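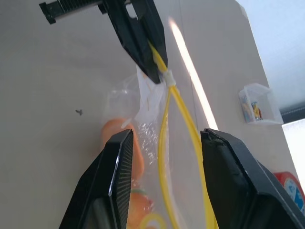

# Vacuum Sealing and Resealable Bags: Frequently Asked Questions

Maintained by Hortensia Cabrera for the Rellilstead Community Kitchen. Last revised 18/04/2021.

## Storage

**Which bags can go in the chest freezer?**
Freezer-grade polyethylene or multilayer vacuum pouches. Thin produce bags and bread bags are accepted for the refrigerator only. They split at the folds after a few weeks at freezer temperature.

**How much headspace should I leave?**
One inch for solids, two inches for soups and sauces. Vacuum pouches need three inches of clean, dry material above the food so the sealing bar has something to grip.

**Can I put cheese in an ordinary clear bag?**
Yes, for up to a week. Wrap cut faces in paper first. Hard cheese may be vacuum sealed; soft and blue cheeses should not be.

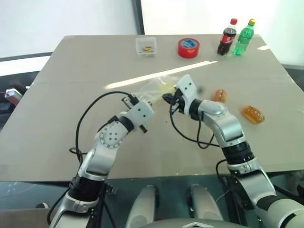

*Clear bag with a pale yellow item inside.*

**What goes on the label?**
Contents, date packed, and your locker number. Use the freezer marker on the hook. Unlabeled bags are removed at the September defrost.

## The sealer

**Why does my seal leak?**
Moisture or grease in the seal area is the usual cause. Wipe the inside of the mouth with a paper towel and seal again half an inch lower. If the second seal also leaks, check the heating strip for a wrinkle in the tape and report it to Kam-wah Tam.

**Can I seal liquids?**
Not directly. Freeze them in a tray, then bag the blocks. The pump on the Narna unit has no liquid trap.

**How many seals can I make in a row?**
16. After that, leave the lid open for ten minutes. The thermal cutoff will stop the machine if you continue, and it takes longer to reset than to cool.

**How often is the tape replaced?**
Every 2,000 cycles, as read from the counter on the back panel. Write the reading in the log when you finish.

## Reuse and disposal

**May I wash and reuse bags?**
Bags that held bread, dry goods or whole vegetables, yes. Turn them inside out, wash in warm soapy water and dry fully. Discard any bag that held raw meat, fish or eggs.

**Does the town recycle them?**
Curbside collection does not take film. Single-material polyethylene bags go in the Dellholm drop-off bin if clean and dry. Vacuum pouches contain a nylon layer and go in the trash.

## Access

**Who issues locker keys?**
Tin-yau Chang, at the front desk. Lockers above 232 are on the lower level and have a separate key.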